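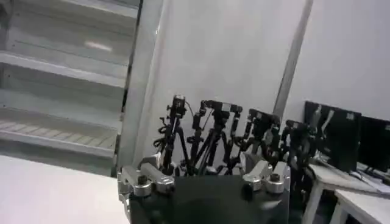
# Week 3 notes: Showing the arm what you want

Okay, so last time we got through joints and frames, and I promised we'd get to the fun bit. This week you stop typing coordinates and start showing the robot what to do. There are two ways we do that in this course, and you'll try both before the lab sheet is due at the end of July.

## Two ways to show a task

**By hand.** You put the arm in its soft mode, grab it near the wrist and walk it through the motion while it records its own joints. People call this kinesthetic teaching. It feels great for the first ten minutes! You can sense the weight of the thing and you know exactly when it's about to hit a limit. The catch is that your hands and forearms are in the recording too. If the wrist camera sees your sleeve in every demo, the model may well decide that a sleeve is part of the job.

**By remote control.** You hold a leader (a small copy of the arm, or a handheld controller, depending on the bench) and the real arm follows. Now your body stays out of the pictures, and the recording looks much more like what the robot will see when it's on its own. What you lose is touch. You'll squeeze too hard, you'll come in too fast, and you'll stop short of the object more often than you expect. Everybody does it – I still do, usually in front of a class.

My own preference is remote control for anything with a camera in the loop, and hand guiding when I only need a handful of waypoints. You're welcome to argue with me about that in your write-up.

## What the wrist camera gives you

A wrist camera moves with the gripper. That means the fingers and the gripper body stay in nearly the same spot in the picture while everything else slides past. For close work this is lovely, because the last bit of an approach is seen from right up close.

It also means the camera sees the room. Tilt the wrist up at the start of a demo and you've recorded walls, monitors, tripods, the stairs on the other side of the glass. None of that tells the robot how to pick up a cup, but it's in the data all the same, and a model trained on too few demos will happily lean on it. In the Sestwood set, which you'll be using for the homework, the first group of demos all began from one pose. The policy learned that pose beautifully and fell apart when we started the arm a hand's width to the left.

So: vary your start pose. Vary it more than feels sensible.

Fixed cameras have the opposite trouble. They give you a steady view of the whole table, but the arm blocks them at the worst moment, and if anyone bumps a tripod your calibration is gone. Please walk around the tripods and not between them. If you do knock one, write it in the log with the time of day and carry on; I can work with a bumped camera as long as I know when it happened.

## The numbers for the homework

The Sestwood set has 1,570 demos. After we threw out the bad ones, 1,110 were left. We're holding back 220 of those for testing, so please don't train on them (the loader will let you, so check your split file).

What counts as bad? I went by these:

- the gripper closed on nothing and the operator didn't try again
- a camera stream dropped out partway
- the operator sat still for ages before moving
- the object was moved by a person in the middle of the demo

I kept the clumsy ones. A demo where the operator misses, backs off and gets it on the second go is worth having, because your robot is going to miss too, and it needs to have seen what comes next.

## In the lab

You'll work in groups of three: one person driving, one at the keyboard, one with a hand near the stop button. Swap after each block. Recording goes through Hadgu, our little logging tool, and you start it *before* you touch the leader. If you start it after, the first part of the motion is missing and the demo can't be used.

Do a few practice runs without recording. Then go slowly, and keep to one speed if you can. Long pauses are a pain later: the model sees the same picture matched with "don't move" over and over, and some of you will end up with a robot that just hovers.

For the write-up I want one page on how your hand-guided demos differ from your remote ones. Plot the gripper opening against time for one of each and tell me what you see. Read the Divcombe handout on action spaces before you start, especially the part on joint targets versus wrist poses, as we'll pick that up next week.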